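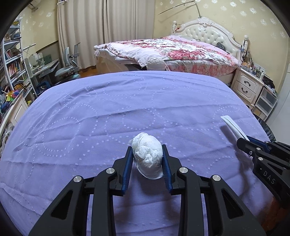
Palesa Magagula says I should do the wardrobe first, biggest job first, and the little bits will sort themselves. Palesa has a utility room. I have a purple tablecloth and a bin.

So. Bedroom clear out, November, thread. Going small stuff first, sorry Palesa

Rule one: scrunched up tissue is rubbish. Doesn't matter if it's "clean". Straight in

I must have binned 84 bits of paper before lunch. Receipts, tags, a Clonatard leaflet about windows?? we rent

Hamish Gunn asking do I really need the cloth. Yes. Pale little dotty pattern on purple, anything white shows up a mile off. Tip it out, look at it, deal with it

Kettle. Back in 6

ok back. Was not 6

Bin is doing alot of work. Black liner in first, doubled up if you've got the cheap ones. I got 250 on a roll from Van der Merwe and I'll be leaving them to somebody in my will
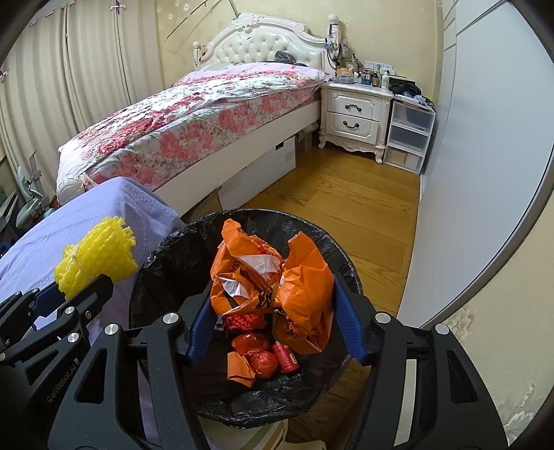

Bin so far, mostly bags. Bubble wrap staying put for now

Carrier bags: I keep ten good ones. Ripped ones go. Check what your council does with them first, ours won't take the stretchy kind in recycling so I walk them up to the shop when I've a load

Same for cans, should be in the recycling not in with the bedroom rubbish. I know. Fishing it out at the end

Evanthia Karagiannis wants the bubble wrap if its going. It's tied up ready, message me

Under the bed is tomorrow. One white box, one cardboard box, no idea what's in either and I've lived here since before the Tarnis place shut

Top of the nightstand also tomorrow. Bottles. Jars. About 1,000 hair grips probably, down the back

Right, liner out, knot it, new one in. Then tea, then the clothes pile by the drawers if I can face it

Could not face it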